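Plitham Arm Kit – Club Edition
Tabletop arm for school robotics clubs. White 3D-printed parts, black servos, open cardboard box as the target. Clamps to the table edge.

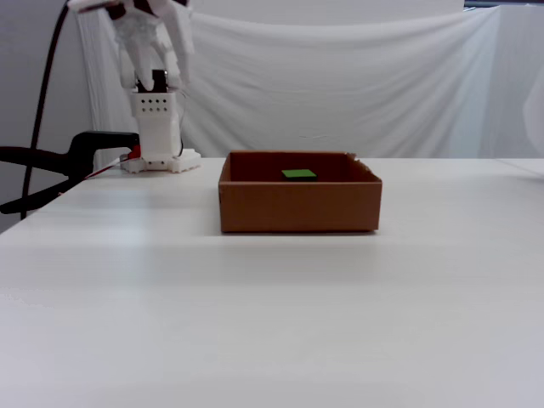
Catalog p. 51

The standard club task is a pick and place: green block into the box. Fit the base before connecting the servos. Each kit serves a team of up to five students. 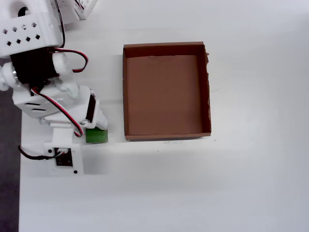 Aurelia Pîrvu writes that her Bradwood team needed seven sessions to get a repeatable grip on the cube, and asks for a longer servo cable. Spare cables – order code 102.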